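Hinged lids from handheld demos only – 292 demos so far
temell_tom, Nov 25, 2023
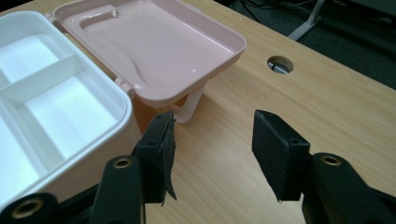

Wrist view, pink box with the lid up.

No teleop at all, and the policy still opens boxes it never trained on! So happy with this.

linura
Love it! But 292 is tiny – I needed 700 before lids stopped slipping.

brendent
Disagree, variety matters more than count. How many different boxes?

temell_tom
Nine. More coming in March!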